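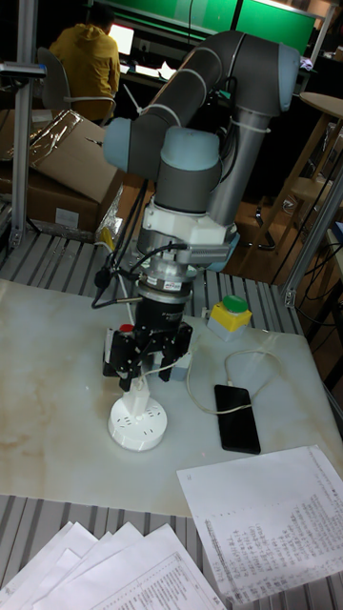 Filed under: Shop Floor / Long-Term Tests / Grippers

Lerkier multi-finger gripper: eight weeks on the bench

August 25, 2021

We do returns and rework for small electrical goods at our Stencombe shop, so power strips, chargers, desk lamps, that kind of thing. Everything that comes back gets picked up, turned, plugged, unplugged and set down again, and until June all of that was done by hand. Then the Lerkier went onto the arm and I've been wanting to write it up ever since, because I love this thing!

The price first. We paid $1,680 for the gripper through Naidu Supply, bracket included, and had it bolted up the same afternoon. The arm we already owned. It had a plain two-jaw gripper on it before, fine for boxes and hopeless for anything round. A round power strip would spin or squirt out sideways and someone had to get up and fetch it.

With real fingers it's a different job. The hand comes down from above, the fingers fold in around the body, and you can keep the force low enough that the plastic doesn't get marked (set it lower than the manual says, then creep up). We've put 3,000 units through it so far. White housings used to come off the old jaws with gray smudges, and I haven't seen one since the swap.

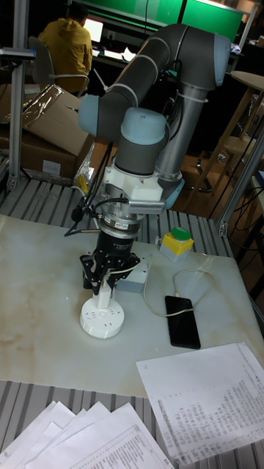 Gripper closed on a round power strip, phone on its cable to the right.

What has changed for the people here is the part I'd want to read about if I were buying one. The lifting and turning used to eat a whole shift and everybody's wrists knew it. Now one person runs the bench and spends the time on the part that takes judgment, like deciding if a scuffed unit can be resold or what a customer's scribbled fault note means. Two of us have learned to teach new grips, and we got a pay bump for it, which I was very happy to see in writing before we agreed to anything. Nobody lost hours. I'd push for the same talk at your place before the arm shows up, and ask who gets the training.

It does change the feel of the day. The old bench was chatty, and now you sit with your back half turned to a machine that hums along at its own pace. Some of my coworkers miss the company. We moved breaks so they overlap, and that helped a lot.

Gripes? A few. The cables. They hang in loops off the side, and you'll be adding zip ties on day one and again a week later. Teaching a new shape took me 70 minutes the first time, with far too many menus, though I'm much quicker now. Thin cords still defeat it, so anything with a tangled lead goes to a human first. And please put the stop button where your hand falls without looking.

Would I go back to the two-jaw? Not a chance. If you handle round or awkward plastic all day, get one on loan and try it on your worst item.

Recent in Long-Term Tests
Plaltevmont bench scale, one year on
Anti-fatigue mats: four we stood on
Label printers that survive a dusty room
Cable sleeves for moving arms
Reader mail: who teaches the robot on night shift?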